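Drateo open day: a morning with the vinegar makers of Vernon
Posted 2/18/21 in Days Out

I've been meaning to write this up since July, when I finally got round to visiting Drateo on one of their open days. If you like vinegar even a little bit (and I like it far more than is sensible) put it on your list. I went for the malt and came home wanting to pickle everything in the house.

Drateo is at the far end of Vernon, past the allotments, in what used to be a seed warehouse. The bus drops you at the bottom of the hill and you can smell the place before you get to the gate, a warm, sharp, appley smell that made my mouth water straight away. Tickets were £8, and that gets you the tour, the tasting and a cup of tea. Wear flat shoes. There are two sets of metal stairs and the second is steep.

We started in the barrel room, which was my favourite part by a mile. It's long and dim and properly warm, with the casks lying on their sides in rows and a square of muslin tacked over each bung hole so the air can get in. Vinegar needs air, which I knew, but I hadn't thought about what it means for a building: there are slatted vents all the way up the walls, and our guide went along opening and closing them with a long hooked pole as she talked. She lifted one of the muslins so we could look at the mother, the rubbery skin that forms on top. Half the group stepped back and the other half (me included) leaned in!

Their cider vinegar takes two years from pressing to bottling. The apples come from Awasthi, the orchard over the river, and arrive as juice in the autumn. It's turned into a rough dry cider first and then left alone with a bit of last year's vinegar in the bottom of the cask. Cask 97 is the one they all talk about. It has never been fully emptied, they just draw some off and top it up, and it makes the darkest, roundest vinegar I've ever tasted. They only sell it at the gate, in tiny bottles, and yes, I bought one.

After that we went up the steep stairs to the bottling floor, which was quiet on the day, and then through the back rooms on the way to the tasting.

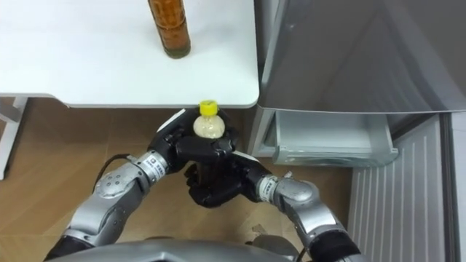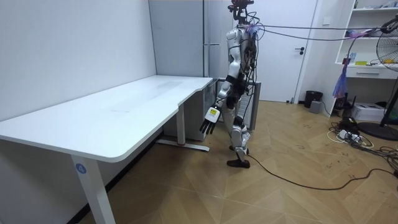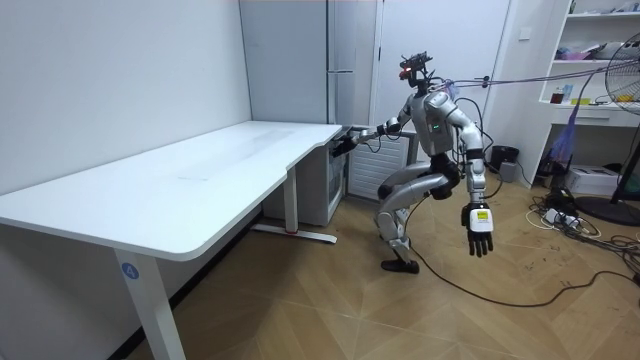

Back rooms at the Drateo open day

Then the tasting, hooray. They do it on sugar cubes, which I'd never seen before. You let a few drops soak in, pop the whole cube in your mouth and wait. The sugar takes the edge off and suddenly you can taste everything else. We had 8 to get through, going from pale to dark, with dry crackers and water in between. My notes get harder to read as they go on, but here are the ones I managed:

Plain cider: bright, clean, a bit like biting a green apple. This would be lovely on chips.

Malt: the one I came for. Toasty and much softer than the supermarket sort.

Honey: my surprise of the day. It isn't sweet at all but you can smell the flowers in it.

Blackcurrant: gorgeous colour, rather too jammy for me. The couple next to me bought four bottles.

Tarragon: I'd have this on new potatoes every night of the summer.

Cask 97: figs, old wood, something like treacle toffee. I went quiet for a bit.

Do ask questions while you're there, because they really like being asked. I wanted to know why my own attempt at home had gone cloudy and smelled of nail varnish, and I got a proper answer (too cold, and I'd filled the jar too full, so not enough air). I was sent off with a piece of mother in a little pot to try again with. It's on the shelf above my boiler now and it has grown a second layer.

Lunch was at Hadberg, the café by the bridge, ten minutes' walk back down the hill. They use Drateo vinegar in nearly everything, and I had a ploughman's with pickled pears that I'm still thinking about. The shrub is good too, raspberry topped up with fizzy water, and comes in a glass the size of a vase. Get there before one if you want a seat by the window.

A few practical bits. Book ahead, the groups are small and ours was full. There's parking for a handful of cars by the gate but the bus is easier. The barrel room is on the ground floor and fine with a pushchair, though you'd need to leave it at the bottom for the rest. The shop takes cards. Bring a sturdy bag and something to wrap your bottles in, as I had to use my cardigan, and it smelled of tarragon until it had been through the wash twice.

I'm hoping to go again for the apple pressing, when they let visitors have a turn on the old hand press in the yard.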